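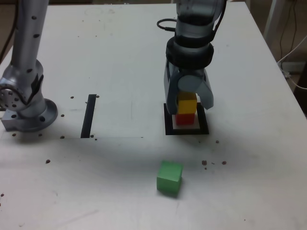

Against the Big Tub of Blocks

by Paloma Ostrowski

Every March the catalogs arrive at our preschool, and every March somebody wants the 600-piece block set. I have been the person who says no for long enough that Mei Strickland now hands me the catalog already folded to the page, with a look.

I don't believe in the 600-piece set. I don't believe the claims printed next to it either, the ones about spatial reasoning and future engineers. Stindus, which sells the one we keep nearly buying, says its blocks "build tomorrow's thinkers." I'd like to know how they checked.

Give a child a red cube, a yellow cube and a green cube and you have most of what blocks can do. Yellow goes on red. Green waits its turn. You can put a square down and ask for the tower to go inside it, and now there is a job with a right place and plenty of wrong ones.
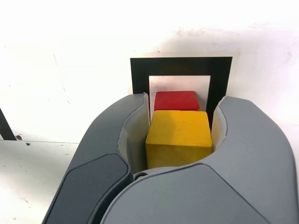 Page last updated: March, 4:42 pm

The part I will defend is plain painted wood. A yellow cube with a few specks on its face and a bit of grain under the color is a better object than anything in the Trondamau foam range, which we tried for one winter. The foam was quiet, I'll give it that. It also slid, squashed and got chewed, and a tower of it leaned before anyone had made a mistake. How is a kid supposed to learn what went wrong?

Chi-keung Kao, who teaches the older room, thinks I'm being stingy. His argument is that big sets let children work together, and that a castle needs bulk. Maybe. I've sat through a lot of castles. What I mostly saw was one child building, two guarding the pile, and then a cleanup that ate most of snack time.

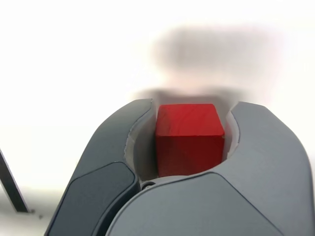
He also says a small set gets boring. Sure it does, for a while. I'm not convinced boredom is the emergency the catalogs make it out to be. Left alone with 6 cubes, the kids in my room started standing them on edge, hiding them under cups and trading them for turns on the rug.

Rounded edges matter more to me than quantity, and so does a color that still looks like red after a year of being dropped. Neither gets a bullet point on the Stindus page. The page does mention a storage tub, sold separately.

I'll admit that I haven't run a study, and my evidence is one classroom at Clarnstead and a short temper. But theirs is a photograph of a smiling toddler, so I think we're even. If there's money left this year, I'd spend it on a second rug.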